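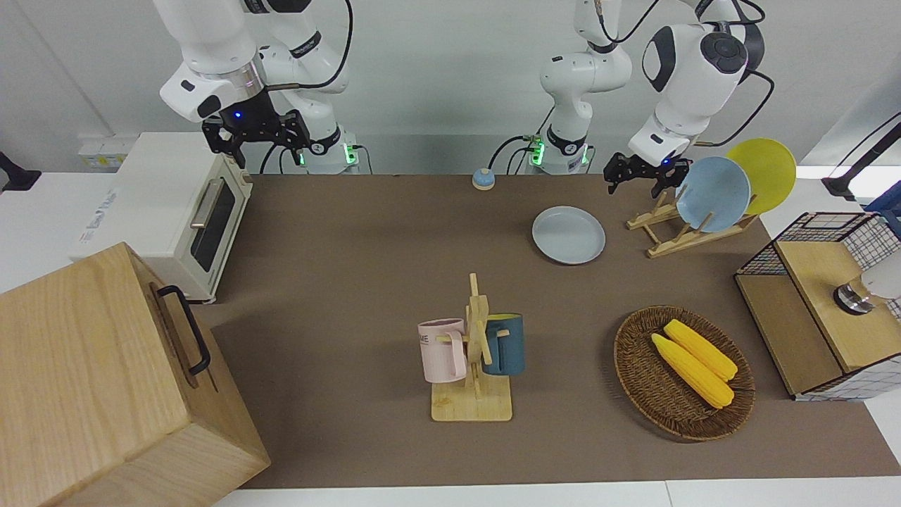

The kitchen table at Skelline, with both arms over the mat.

A plate-handling run at Skelline got stopped early this November after one of the arms kept squeezing a plate it should have let go of, and I've been pestering people there for the details ever since. No injuries, one chipped plate, and a very long afternoon of reading logs!

The table is set up like a little kitchen, with a toaster oven, a mug tree, a dish rack and some corn on the cob (I did ask if I could have one). The arms work on moving dishes between the mat and the rack, over and over. It's slow going and weirdly relaxing to watch, right up until you hear a crunch.

The crunch came on try 679. The gripper closed on a plate, lifted it, set it down, and then the release command just never arrived. The control program, which the lab calls Kisto, thought the fingers were already open, so it told the arm to move along to the next dish. The plate went with it and knocked into the side of the rack. Reece Tindall was at the desk and hit the stop button 3 seconds later, which sounds quick until you're the one watching a plate take a ride across the table.

I asked Reece what it felt like and got a shrug. "I've dropped more plates than that at home," he told me. Then he admitted he'd checked the stop button twice before lunch, so I think it rattled him a bit.
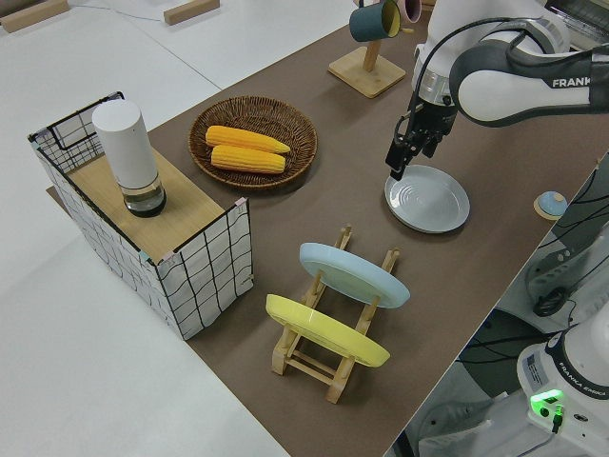 What they think went wrong

The best guess so far is a dropped message between the gripper and Kisto. The program was filling in the missing finger position with the last good number it had, and that number said "open." Nothing flagged it as old. Reece found 5 more gaps like it in the same log, all of them harmless by pure luck (the gripper was empty each time).

The fix going in now is pretty simple. If the finger reading is stale, the arm stops where it is and waits for a person. They've also cut the travel speed near the rack, and each new run will be watched for its first 10 tries with a hand on the button.

Reltach, the outfit that looks after the lab's gripper wiring, is checking the cables and connectors next. Runs with dishes stay on hold until they report back, and I'll post again when I hear how that went.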